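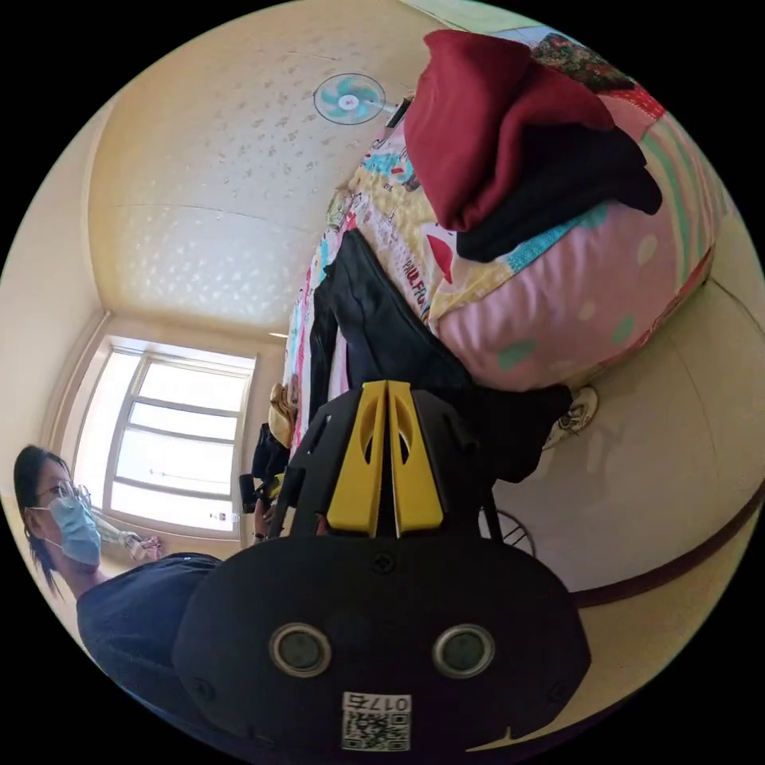 Bedroom, with the gripper in front

Home > Archery Help > Scoring > Ask

Does a club round count toward a county handicap?
I shot 1307 at Clurnside in April on a practice evening. Can I send it in?

bowbag66
Only if the round was on the club calendar and a second archer signed the sheet. Practice scores don't count at Lennox, and I think Punano is the same.

tenring
I'd just send it, they can only say no.

Clorkisance Archer
Ask your records officer. Ours wants sheets within 10 days, signed by both archers. Mine took 8 days to come back.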